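The Night Shift at Stonton

I was eating a peach when Flirkeo stopped, and I want that on the record, because the incident form had a box for "operator activity at time of event" and I wrote "monitoring." I was monitoring. I was also eating a peach.

Flirkeo was the name on the work order. Cheng-en Kan had typed it in one night when the system refused to let him leave the station name blank, and he swore it was a real word in some language, and he never could tell us which one. By April it was on the spare parts bin, the maintenance schedule and a birthday card. The station built little gear stacks for Jakton, who put them inside feeders for fish farms. Small gear on big gear, press, check, next. Our part of the contract was 1,000 a week and we almost always made it, and the weeks we didn't, a woman from Jakton called up and was very polite in a way that made your ears hot.

So, 2:40 in the morning. I had the stone of the peach in my cheek like a squirrel, and I heard the sound change. If you've ever worked next to a machine you know what I mean. You stop hearing it after the first week, and then it does one thing differently and you're on your feet before you know why. Flirkeo went hum, click, hum, click, all night long, and then it went hum, and there wasn't a click.

I looked over. The arm was down over the plate with its fingers on either side of the gear, and it was just staying there. No alarm. The light on the panel was green. According to the screen we were on part 289 and everything was wonderful.

I should have hit the stop. I'll say that now so you don't spend the whole story waiting for me to admit it. The rule at Stonton is that a quiet robot is a running robot, and they made us say it out loud in training, all of us in a row in the break room feeling like kindergartners. A quiet robot is a running robot. I could say it in my sleep. What I did was walk over and lean in to have a look.
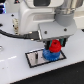 A gripper that's stuck closed and a gripper that's waiting look exactly the same, and that was my whole problem. It could have been holding on too hard, or it could have thought it had already let go, or it could have been sitting there politely until some other part of the system gave it permission to move. I put my face down near the table to see which. The teal pads were there on the insides of the fingers, with the little red part between them and the big blue gear underneath, and I could see the two dark screws in the front of the bracket, and I remember thinking they looked fine. Like I'd know! I ran my eye along the black cable to where it plugged into the side of the bracket, and that looked fine too. Everything looked so fine that I reached in.

I only wanted to give the blue gear a nudge. That's all. One finger. You do it with a vending machine, you do it with a drawer. My finger was maybe the width of a pencil from the gear when somebody behind me said, "Don't," in a completely normal voice.

I've thought a lot about that voice. If Cheng-en had yelled, I'd have jumped, and I don't know which way I'd have jumped. But he said it the way you'd tell a kid not to pet a dog that's eating, and I took my hand back, and I turned around to tell him it was only stuck.

And the click came.

The arm finished its press. Then it went up, fast, the way it always goes up, swung over to the left and came down again on nothing at all. Hum, click. Up, over, down. I was standing there holding my own finger in my other hand like I'd just been given it as a present.

"Now hit it," said Cheng-en, and I hit it, and Flirkeo dropped off to silence, the real kind, with the red light on.

Neither of us said anything for a bit. I still had the peach stone in my cheek. I took it out and put it in my pocket, and I found it there two days later when I did the laundry, and I had to sit down on the edge of the tub.

"How long was it holding?" he asked me.

I said a minute. We pulled the log and it was 77 seconds. I would have told you, under oath, that it was either ten seconds or half an hour.

He got the stool from the packing bench and sat down in front of the log with his glasses up on his head, where they've never helped him see anything, and he started scrolling back. I made coffee. I'm not a person who knows what to do after a fright, so I make coffee, and I wiped down the machine while I was at it, and the counter, and the microwave, which was disgusting.

When I got back he'd found it. The gripper has a signal it sends when it's got hold of something, and the arm isn't supposed to press until it gets that signal. The signal had been dropping out. It wasn't only tonight, either. It had been going on for weeks, just for an instant each time, too short for an alarm, and the arm would wait, and the signal would come back, and off it went again. Half a second. A second. He'd counted 69 of them so far and he wasn't even back to the start of the month.

"So it heals itself," I said.

"It doesn't heal itself. It gets away with it."

I said that was a bit dramatic for three in the morning, and he said I was the one who'd cleaned the microwave.

The thing I couldn't get past was the green light. I kept coming back to it. I said, if it's waiting for something, why wouldn't it say so? And Cheng-en explained that as far as the controller knew, it wasn't faulted, it was between steps, and between steps is green. Somebody had decided that once, in an office, probably in the daytime. They'd set the limit for raising a fault at 90 seconds, so the line wouldn't stop for every hiccup. Ninety! You could get your whole upper body in there in 90 seconds. You could get in there and get comfortable.

"What about the fence?" I said. I'd only thought of it right then, if you can believe it. There's supposed to be a light curtain along the front of the table, and if you break the beam, everything stops. I'd put my arm through it up to the elbow.

He looked at me, and he pulled his glasses down onto his nose, and we went over together.

It was switched to bypass. There's a key for that, for when you're teaching the arm a new position and you need to be up close. The key was in the lock and it was turned. There was a bit of yellow tape next to it with "back on after Wróbel" written on it in marker.

Wróbel was the company that came in to do the calibration. They'd been in on a morning visit and left around lunchtime, and the day shift must have meant to turn the key after, and then I guess it was somebody's break, and then it was somebody else's shift. Four nights I'd worked beside that table. I'd walked past that piece of tape every one of them. I'd read it, even. I thought it was about lunch.

Cheng-en turned the key back. It made such a small sound. Then he took it out and put it in his shirt pocket and buttoned the pocket, and I noticed his hand wasn't very steady, which made me feel better and worse.

We didn't run it again that night. He hung his lock on the switch and I hung mine next to it, and we sat at the packing bench and filled out the form together. It's four pages. There's a place for a drawing, so I drew the table and the arm, and a little stick figure that was me, and he made me erase the hair because he said it looked like I was being funny.

The day people changed the cable first, and the dropouts went on. Then they changed a little board inside the wrist, and they stopped. So it hadn't been the cable, the one I'd looked at so carefully with my nose practically on the table – I was proud of that for a whole afternoon, until I remembered I hadn't known it wasn't the cable either. They brought the fault limit down to three seconds and made the light go amber when the arm is waiting. The bypass key lives in the supervisor's office now, and you have to sign for it. The woman from Jakton called about the short week and I told her what had happened, all of it, even the finger. She was quiet for a second and then she asked me which finger, and I told her, and she said her brother had lost that one.

We got along a lot better after that.

I'm training the new people these days. There were five of them last month, lined up in the break room, and I had them say it. A quiet robot is a running robot. One kid in the back was just moving his lips, I could tell, and I let it go. Then at the break I took him out to the station, with the line going, and we stood behind the yellow line and I told him to close his eyes and tell me what he heard.

He said it sort of hums and clicks.

"Okay," I said. "Keep listening."

He stood there a good long while with his eyes shut, being nice about it, while his coffee went cold.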